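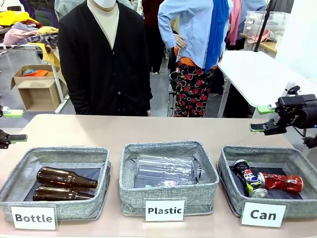 Sorting demo – planner picks wrong bin after a pause
Forum > Manipulation > Software

zilach_dev
2021-06-26
Two arms, three bins, Bottle / Plastic / Can. Zendstead for planning, Perrin for detection. Cans fine till someone moves one, then the right arm goes to the old pose. Log says replan took 230 ms so its not slow. Ideas?

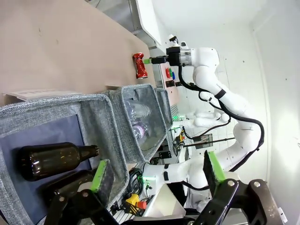
Crushed cans are the worst for it, the red one esp. Pose flips end to end between updates.

torque_limit
Stale world model. You're caching the grasp target when you should look it up again at approach. Did the same in October, lost 9 evenings to it.

dinesh_u
Don't agree. If the pose flips, thats perception. Filter over 12 detections before you hand anything to the planner.
Dinesh Uddin

torque_limit
Filtering just hides it. Can gets moved, filter lags, arm still goes to the old spot.

zilach_dev
Tried both quickly. Re-query helps. Filter makes hands near the bins worse.

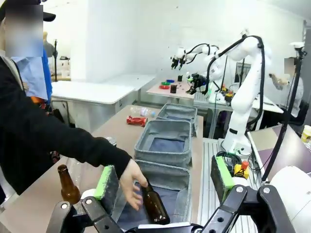

Planner timeout is 500 ms btw, maybe too long. Bottles behave, they barely change shape.

dinesh_u
Reset the filter on a big jump then – two lines. And mask out hands befor the detector sees them.

prindex_fan
Which Perrin version? Old one had timestamps in the wrong clock.

zilach_dev
Will check tonight.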